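Print this page | E-mail this page

Haltard Kitchen Bench: Pre-Purchase Safety Checklist, with Comments
July round, second-arm request

Please read the comments as well as the check marks, because most of what we need to settle before the order goes in is in the comments. I have tried to be fair to everybody's wish list (and they are good wish lists!), but the equipment line will only stretch so far, and I would much prefer we spend it once.

1. Mounting and overhead support
OK, with comment. The existing rail is sound and the bolts were tight all the way along. A second arm would need its own bracket, and Abdella's quote leaves brackets out entirely, so please don't compare it with the Bokari quote line for line until that has been added.

2. Emergency stop
OK. Tested from both ends of the counter. For two arms we should ask for one stop that cuts both. I would put this in the order as a firm requirement, even if it holds things up a little.

3. Power
NEEDS ACTION. We have been plugging kitchen appliances and bench equipment into whatever was closest, and that habit has to end before anything new arrives. Please budget for a separate circuit. The electrician's figure was $1507, and I have carried it on the plan as its own line so it doesn't get swallowed up by "miscellaneous" the way it did last time.

4. Cables
NEEDS ACTION. Loose cable near the fingers is my biggest worry on this bench. A set of sleeves and clips from Follider comes to $126, and I can't think of a better use of that amount of money anywhere on the list. Order these now, whatever happens with the arm.

5. Finger wear and spares
OK, with comment. The joints move freely and the pads have life left in them. A spare set is $196. I'd like one on the shelf before the fall work begins, and the lead time is up to 7 weeks, so it ought to go in with the cable order.

6. Reach and clear space
NEEDS DISCUSSION. Both suppliers want to know how much counter the new arm will have to itself, and I'm afraid we have been answering from the floor plan, which shows a lovely bare surface. The working counter is a good deal busier than that.
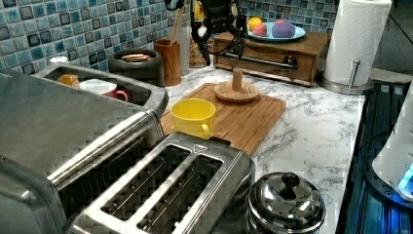

Item 6: gripper over the counter, in front of the wooden drawer box, with the cutting board, toaster and toaster oven nearby.

Before we give anyone a measurement, let's agree on which things stay put for the tasks and which can live on a cart. The toaster oven takes up a lot of room, and a smaller one may turn out to be the cheapest improvement we could make. A cart isn't in the plan yet. I have penciled it in under furniture.

7. Breakables
OK, with comment. Glass and ceramic pieces should be priced as consumables from here on, with a modest yearly allowance, so that a broken mug doesn't need a form.

8. Training time
NOT YET PLANNED. Each quote includes one session at delivery. Please ask both firms what a second session costs, and whether it can be held over until newer staff have started.

Result: existing bench may stay in use. Hold the second-arm order until items 3 and 6 are closed. Items 4 and 5 may be ordered right away.

Print this page | E-mail this page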